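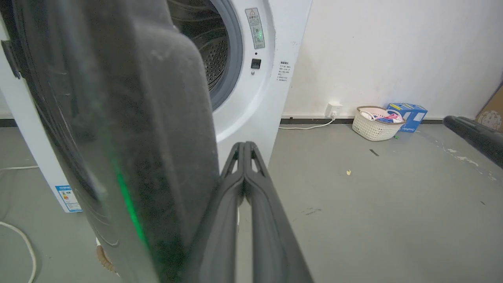

Vanwood Residents' Forum > Building Matters > Shared laundry: proposed changes to booking hours

Ronja Dahlgren (Residents' Liaison)
Posted in February, 09:15

Residents are invited to comment on the proposed changes to the booking arrangements for the shared laundry at Vanwood. The proposal has been prepared with the managing agents, Gerklow, and would apply to both stairwells.

Under the present rules a household may hold one booking at a time, and each booking lasts 3 hours. The proposal would shorten the booking to 2 hours and permit a household to hold 2 bookings at once. The laundry would continue to close at 21:00. Bookings not taken up within twenty minutes of the start would be released to other residents.

The booking sheet on the door would be withdrawn and replaced by the online calendar. Gerklow recorded 1,843 bookings last year, of which a considerable number were made and not used. Comments should be placed in this thread by the end of the month.

stairwell_b_north
I am grateful to Ms Dahlgren for setting out the proposal clearly. I support the release of unused bookings and would ask that it be brought in whatever is decided on the other points. On several evenings this winter I have found the room booked and dark.

I cannot support the shorter booking. A cotton wash at sixty degrees followed by drying will not finish in two hours, and the resident who follows will find the dryer in use. The present length was agreed after a good deal of correspondence and I see no evidence that it has failed.

Ratanaporn_4C
With respect to the previous contributor, a household with a long wash would be free to take two bookings one after the other under the new rules. Smaller households would not be obliged to hold the room for a whole morning in order to wash one set of sheets. I regard this as fairer than the current position.

I would add that the lint filter is frequently left full. Could the notice on this be renewed?

tusano_k
The point about consecutive bookings deserves closer attention. If households may book two slots together, the effect for other residents is a booking of four hours, one hour longer than now. I do not believe that is what was intended. May I ask whether consecutive bookings are to be allowed on weekend mornings, when demand is greatest?

I also object to the loss of the paper sheet. My neighbour on the ground floor does not use a computer and has managed perfectly well with a pencil for many years.

Ronja Dahlgren (Residents' Liaison)
Thank you for these comments. I reply to them in order.

The draft does not at present restrict consecutive bookings. Tusano_k is correct as to the effect, and I will ask Gerklow to consider a limit for weekends before 13:00.

Residents without internet access may book by telephone through the Gerklow office, and a printed copy of the week's calendar will be placed on the noticeboard. The filter notice will be renewed.

stairwell_b_north
A weekend limit would go some way to meeting my concern, although it leaves the family with a long wash worse off on precisely the days when they are at home. I should prefer to keep the present length at weekends and try the shorter one during the week.

The printed calendar will be out of date as soon as the first person changes a booking. I ask that this be noted.

Ratanaporn_4C
I could accept different lengths for weekdays and weekends, provided that the start times are the same. Otherwise there will be confusion at the door.

tusano_k
I do not agree that two sets of rules would be workable, but I would not oppose a trial until the summer. My objection regarding the paper sheet stands.

Ronja Dahlgren (Residents' Liaison)
Both objections have been noted and will be passed to Gerklow with the other comments. The thread remains open. Residents are reminded that complaints concerning individual bookings should be sent to me by private message and should not be posted here.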